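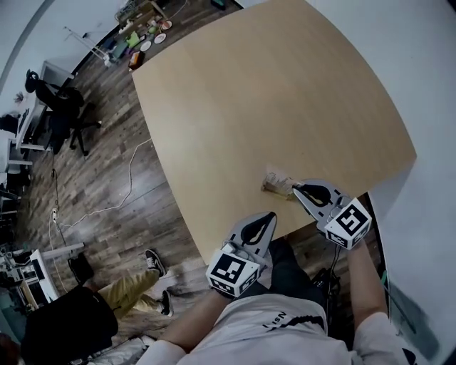
Todus: a register for the spreadsheets your office can't live without

Read me first

Todus is a small tool that goes through a shared drive, finds the spreadsheets and little databases people have built for themselves, and puts them in one list with an owner's name next to each. I wrote the first version for Navel, where I look after the finance team's systems, because we'd had a month end where three people were adding to three different copies of the same workbook and all of them thought theirs was the real one. It was a long week.

It's a script with a settings file and a web page on the front. You point it at a folder, leave it running overnight and come back to a list. I've tried to keep it that simple, and I've turned down a few ideas (some of them my own!) that would have made it into something bigger.

What it looks at

By default Todus opens anything ending in xls, xlsx, xlsm, ods, mdb or accdb. For each file it writes down:

– where it lives and how big it is
– who saved it last, if the file says
– whether it has macros in it
– whether it pulls from other files, and which ones
– how many sheets are hidden
– whether anyone has opened it in the last 18 months

It doesn't copy the contents. The only bits of text it keeps are sheet names and the addresses of linked files, and you can switch the sheet names off with keep_sheet_names = no. Do switch them off if your HR people are in the habit of naming a sheet after a person. Ours were.

Getting it going

You'll need Python and an account that can read the drive. Read only is fine, and I'd much prefer you used a read only account. Unpack the folder, copy settings.sample to settings.ini and fill in the top section:

root = the folder to start from
skip = folders to leave alone, separated by commas
owner_file = a list of staff and their teams
report_to = where the finished list goes

Then run:

python todus.py scan
python todus.py serve

The first command does the work and the second puts the page up. If you run serve before you've ever run scan you get a blank page and no error message. I know, I know. It's on the list.

Scanning is slow over a VPN. I start mine on Friday after everyone has gone and look at it when I'm next in.

How the scoring works

Every file gets a score out of 40. You get points for macros, for links to other files, for hidden sheets, for being very large, and for having no owner that Todus can match to your staff list. That last one counts for more than the others put together, and people do query it. My feeling is that a horrible workbook with somebody looking after it is a smaller worry than a tidy one that belonged to someone who left two years ago.

The weights are in weights.ini and you should change them. They suit a finance department that runs on linked workbooks. When I lent the tool to the people at Hevar they cut the points for links nearly to nothing, as hardly any of their files talk to each other, and pushed up the points for Access databases, which they have everywhere.

A score tells you which files to go and ask about first. Please don't send the list round to managers with the top rows in red. I did that once and spent the next fortnight apologising to some very good people who had built very useful things and thought they were in trouble.

The sample list

The file sample.csv holds 801 rows, taken from our own first scan, so you can try the page out before you scan anything. I've swapped every name and path for made-up ones, and rounded the file sizes. The scores are as they came out. A few things to know about it:

– the dates have all been shifted by the same amount, so the gaps between them are still right
– 18 rows have no score, because the files had passwords on them and Todus couldn't get in
– the team column is messy, with "Accounts", "accounts" and "Accts" all in there, and I've left it like that on purpose
– archived folders were skipped, so the sample makes our drive look younger than it was

Use it for testing and training by all means. I wouldn't draw any conclusions from it about offices in general. It's one drive in one firm.

Things that go wrong

Files held open by somebody else get missed on the first pass. Todus tries each one 5 times and then gives up and writes it to missed.txt, so have a look in there.

Links written as mapped drive letters won't match links written as full network paths, and the same file can show up twice. There's a fix of sorts in the drive_letters setting.

Very old xls files sometimes report a last saved name of "user" or just a space. Add those to ignore_names and they'll be treated as having no owner.

If you already use Abera for your asset list, the export under "serve" will save in its layout. Dates come across as text and need changing by hand at the other end – I haven't found a way round that yet.

Changes

November: added the Abera export, fixed the crash on empty workbooks, made the owner matching ignore capital letters.

Before that: I didn't keep notes. Sorry.

Using it and changing it

Help yourself. Keep the licence file in the folder, and if you fix the blank page problem before I do, please send me the change.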